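Ilunell sets house rules for robot arm testing

Ilunell has put out a short set of rules for anyone who tests robot arms on household tasks, whether in its lab or in simulation. The rules took effect on 2 February 2023 and apply to staff, students and outside partners.

The document is 40 pages long, but most of it is forms. The working part fits on a few sheets. It says that every test must have a written list of the objects used, a stated resting position for the arm, and a named person who can stop the run. Sharp items, including kitchen knives, must be marked on the list, even when the whole test takes place on a computer.

That last point drew the most comment during the draft stage. Tumaini Masanja, who led the writing, said teams had been treating simulated knives as if they were spoons.

"If a model learns to swing past a blade in simulation, it will do the same on a real counter," Masanja said. "We want the same list in both places."

Teams must also keep records of failed runs. Until now, many groups saved only the ones that worked. Ilunell looked back at 4,000 simulated runs from last year and found that 360 had no record of how they ended. Under the new rules, such runs can't be used in published results.

Esness, which shares simulation software with Ilunell, will follow the same rules for joint projects. Its testing lead, Niamh Ó Briain, said the paperwork adds a few minutes to each setup and that her group had asked for a shorter form for repeat tests. A revised form is due in May.

The rules don't cover mobile robots or work with people inside the arm's reach. Those stay under Ilunell's existing lab safety policy.
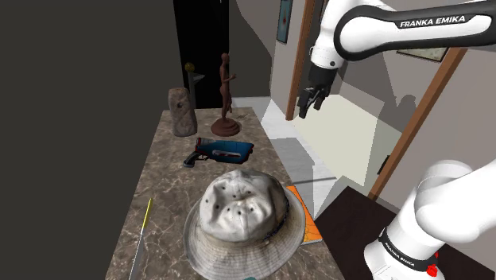

A simulated countertop test with a Franka Emika arm. Under the new rules, the knife would be marked on the object list.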